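Ticket: Handheld gripper sets, shared room, Ferkon floor 2
Status: Open, watching
Opened by: Karthik Bandara
Assigned to: Nerys Price

Karthik, first entry
Left and right grippers drop out of sync on long takes. Timer on the display keeps counting, both lights stay green, but when I upload to Zangate the right-hand track stops early. Happened on three takes yesterday, all trash bin tasks. Short takes upload fine. Restarting the pack clears it until the next long one.

Nerys
Thanks, great notes. Which pack? And how long is "long"? Also, are you starting the take before or after the tablet shows both hands paired?

Karthik
Pack 28. Anything past 45 seconds. I start after pairing, always. I swapped to another pack after lunch and got one bad take out of a full afternoon, so it may not be only the pack.

Side note while I'm in here. I cleaned this building for six years before I moved over to this team, and I love that the bin tasks come from our old rounds. The way you tip a flip lid with one hand and keep the other free is something I used to show new people in their first week. Now I show it to the grippers all day! If the floor units learn it properly, the night crew gets out of the worst part of the shift.

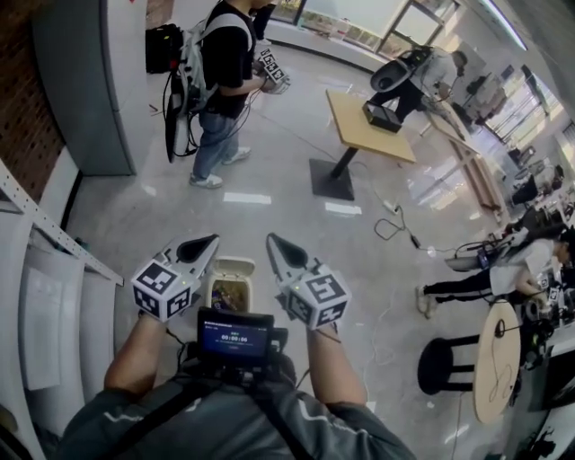

Nerys
Love that. OK, back to the dropouts. I pulled the logs from both packs. The right-hand stream loses its clock when the storage buffer fills, and the display doesn't know because it runs its own timer. So green lights and a running count don't prove a good take. Please do these before your next block:

1. Update the pack to the May test build (in the Skitimitz folder, ask me if you can't see it).
2. Clear old takes off the tablet. Yours had more than 1,000 on it.
3. Reseat the right-hand cable at the pack end until it clicks.
4. Record one long take and check both tracks before you carry on.

Karthik
Did 1 to 3. Step 2 took forever. Test take was fine, both tracks full length. Will run a normal block.

Karthik, later
Block done, 100 takes, zero early stops. So happy with this! One small thing — the new build beeps when you save, and with several of us recording it's hard to tell whose pack it was. Can we get a buzz on the strap instead?

Nerys
Sent the buzz idea to Pathirana, they own the pack firmware. I like it a lot. Also asked for a warning on the display when the tablet is nearly full, so people don't lose work the way you did. The bad takes are marked and won't count against your daily number.

Leaving this open until the other packs are on the new build. If you see a short right-hand track on any of them, add the pack number here.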